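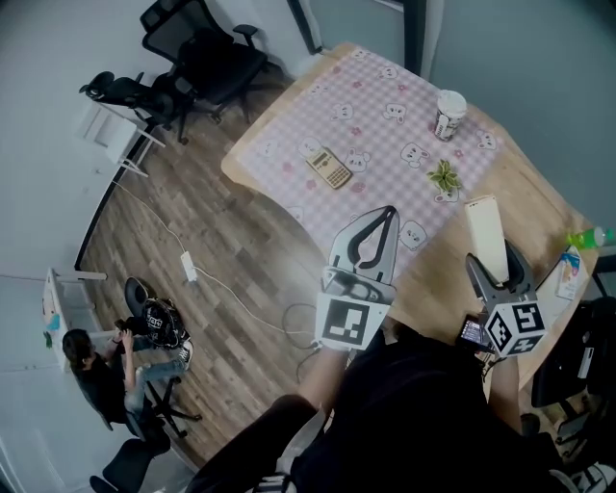

Visit report: Garnham shared workshop, open day

22/03/2018
Rebecca Bortolotti

Garnham occupies the upper floor of a former print shop. Membership stands at 93, and the open day was limited to visitors in groups of 10. I went to see the Ulari build, a pair of hand-held grippers intended to share a design with the fingers of a small two-arm robot.

Grippers

Both units are worn, one on each arm. The fingers are gray, curved and with black inner edges on the left unit. When nearly closed at the tip they leave a teardrop-shaped gap, so thin items are held at the tip only. The right unit was demonstrated on a long white box, gripped at its lower end and tilted up off the table.

Each gripper carries black-and-white square markers. The left has one on a flat white plate below the fingers. The right has a faceted base with markers on different faces, so that one should remain readable when the wrist turns. The group intends to change the left to the faceted form. The flat plate dates from February and prints in 25 minutes; the faceted base takes most of an evening.

Work table

The table is light wood, with a pink-and-white gingham cloth over most of the far half. Test items included a calculator, a lidded drink cup, a small potted plant, a bottle on its side and a blue-and-white packet. The patterned cloth is a harder background for object detection than bare wood, and the members want results on both.

Software

Recordings are processed with Tikkanen, a set of scripts written by 2 members. It matches marker position to finger opening and discards any stretch where the markers are lost. I asked for the discard rate and was told it has not been measured on the new base.

Robot side

The arms are driven by Gramik controller boards, bought used. One board had a failed connector and was on the repair bench during my visit, so no arm motion was shown. The wiring diagram on the wall was out of date by one revision.

Follow-up

Request the drawing of the faceted base and the finger pad material. Ask whether the cable exit on the left unit will move when the plate is replaced. Next open evening is not yet scheduled.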